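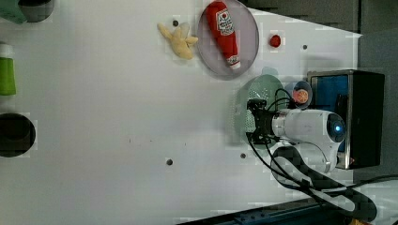 Play food

Play food is the general name for toys made in the shape of things to eat, together with the plates, bowls, cups and bottles that go with them. It is used in pretend cooking, pretend shopping and pretend meals, mostly by children from the age of two or three. Pieces are made of plastic, wood, felt, fabric, foam or rubber. They are sold singly, in mixed sets or as part of a toy kitchen.

Types

Whole pieces are the simplest kind. A tomato, an egg or a bread roll is made in one part and can't be opened. Hollow plastic pieces are light and cheap. Solid rubber or foam pieces weigh more and keep their shape better when squeezed.

Cutting pieces are divided into two or more parts held together with hook-and-loop dots, magnets or short pegs. A child separates the parts with a blunt toy knife. The dots wear out before the rest of the toy does.

Peeling pieces have an outer skin that comes away or folds back. The banana is the usual choice, as its peel opens in flaps from one end and most children already know how the real one works. In some versions the skin comes off completely, and in others the flaps stay joined at the base.

Slices are made to look like food that has already been cut. Orange and lemon slices are common because the segments make them easy to recognize even when the toy is small.

Containers include bottles, jars, cans and cartons. A ketchup bottle is nearly always red, with a cap in white or another plain color. Labels may be printed on the plastic or added as stickers - stickers tend to lift at the corners after washing.

Dishes

Toy dishes are usually smaller than household ones, but many families and classrooms mix the two. Shallow plates are the most useful, as they hold a whole piece of fruit or a bottle laid on its side. Small bowls and cups suit slices and other loose parts. Colanders and plates with small holes are used for pretend rinsing and draining, and also turn up in water play and sand play. Pots and bowls in dark colors make bright pieces easier to pick out.

Size and scale

There is no fixed scale for play food. A tomato from one set may be as big as an apple from another, and a bottle may be shorter than a banana. Children seldom object to this. The Jeltari range, sold in boxes of 10 and 17 pieces, keeps its fruit close to life size, while Lotar makes its pieces at half size to fit a small toy stove. Sondico sells dishes only, in seven plain colors.

Use

In pretend meals, one child often cooks or serves and another orders. Pieces are sorted onto plates, carried to a table and taken back again. Common activities in preschools include:

Sorting by color, with one plate or bowl for each color
Sorting by kind, such as fruit, vegetables and sauces
Matching a piece to a picture card
Setting a place with a plate, a cup and one item of food
Running a shop or a snack bar with a written menu

Play food is also used in language lessons. The names are short, the objects are familiar, and a learner can be asked to put the orange in the bowl or the bottle on the plate. The Pîrvu picture cards, first printed in February 2011, were drawn for this kind of lesson.

Safety

Small round pieces, such as toy cherries and grapes, are a choking risk for children under three and should be kept out of mixed sets used by that age group. Hook-and-loop dots and stickers should be checked for loose edges. Soft foam can be bitten through, and damaged pieces are thrown away.

Cleaning and storage

Hard plastic is washed in warm water with dish soap, rinsed and left on a rack. Hollow pieces with a seam can let water in and need to drain with the seam down. Wood is wiped with a damp cloth and not soaked. Felt and fabric are washed by hand.

Sets are kept in bins, baskets or drawers. Many classrooms store the dishes apart from the food - the plates stack, and the food does not.

See also: Toy kitchen, Pretend play, Tea set, Food model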